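**Wood plank floor in a garage shop: seal it or leave it?**

**ovesach_mike** · 8 January 2019
I put plank flooring in my shop in December. 247 square feet, bare right now. Wife says seal it, my neighbor says a sealed floor is slick once there's sawdust on it. Which is it?

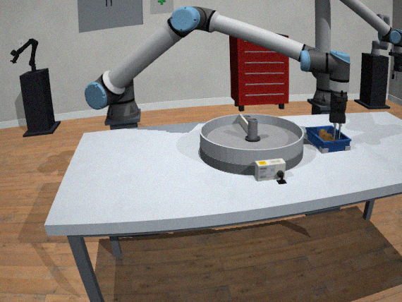

*Brown planks, white table*

**bestmont247**
Seal it. I left mine bare for 2 years and every oil drip is still there. Two coats of water-based poly, satin. Gloss is the slick one.

**planerboy**
Disagree. Poly scratches the first time you drag a vise across it, and then you're sanding the whole room. Mine has had nothing on it for four winters and I sweep it. Done.

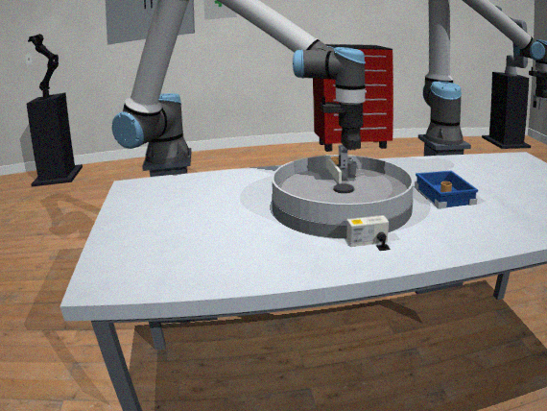

Oil is the middle road. One coat, wipe off the extra, and you can patch a bad spot without redoing the rest. Small parts are what wreck a floor anyway, you step on a screw and grind it in. A round tray with a raised rim like the one on that table takes care of most of it. Lay the rags flat outside to dry, they can catch fire in a pile.

**caceres_shop**
Oil smells for a week in a closed garage in winter. I'm in Cáceres, mild here, and I still had to leave the door open. 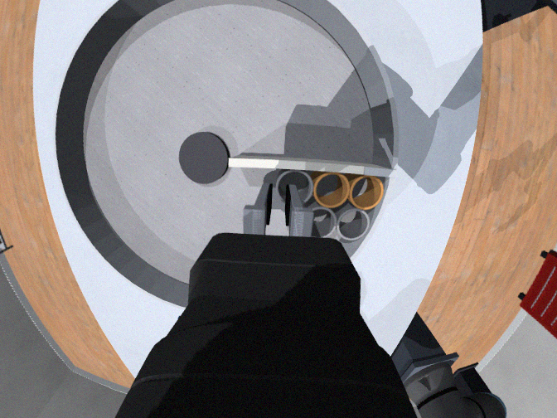 Also check what the can says about temperature. The one I bought wanted 50°F or better overnight. Mine never hardened right in the corner by the door.

**ovesach_mike**
Garage gets down to 40 at night so that rules out a lot until spring. Leaning toward oil then. Do I need to sand first? They're new boards.
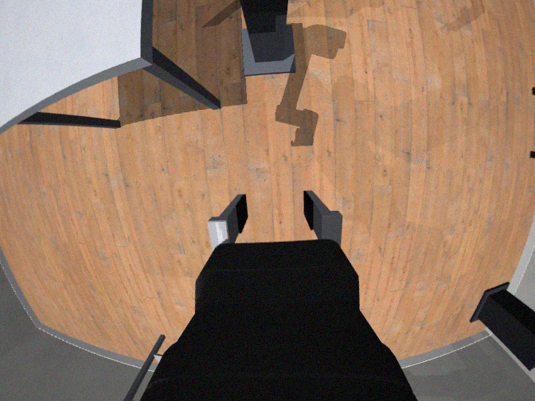

**stidon214**
Yes, sand first. 80 grit then 120, with the grain. New boards can have a mill glaze and the oil just sits on top. I skipped it and had to do the job over.

**bestmont247**
Still say poly. But wait for spring either way.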